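Mar 18, 2020

# Come and watch our robots clear the table at Bendlow

I'm very pleased to say we're opening the doors at Grenance this May, and you're all invited! We've spent the winter teaching our table-clearing arm, Hastmont, to deal with the sort of thing people leave behind them after a break, and I think it's ready for company.

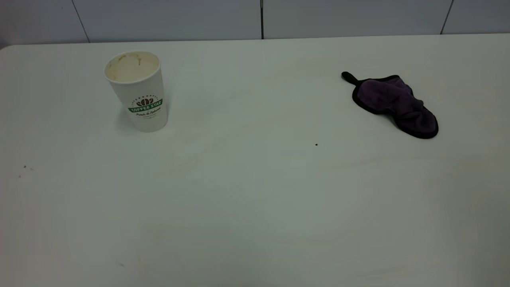 ## What you'll see

A paper coffee cup and a purple cloth on a white table don't look like much of a challenge, I know. But a cup has to be held firmly enough to lift and gently enough that it doesn't fold, and a crumpled cloth is a different shape every time you put it down (I could go on about cloths all day, and if you catch me by the tea urn I probably will). Hastmont has had more than 540 goes at cloths so far. The one with the little black loop is my favourite.

We'll run the demonstration all through the day, with a break for lunch. You can set the table yourself if you like: put the cup where you want, scrunch the cloth up as badly as you can, then stand back behind the yellow line and watch. It does drop things now and then, and when it does we'll leave it to have another try.

## Getting here

We're in Unit 4 on the Soltani estate, just outside Bendlow. Parking is free, and the 883 bus stops by the main gate. The demonstration room is on the ground floor with level access throughout. Children are very welcome as long as there's a grown-up with them.

## Tickets

Entry is free but we've only got 400 places, so please book through the Grenance website. Schools can ask for a morning slot when they book. If you're from the local paper or radio and would like a turn at setting the table before we open, drop our press desk a line and we'll sort out a time.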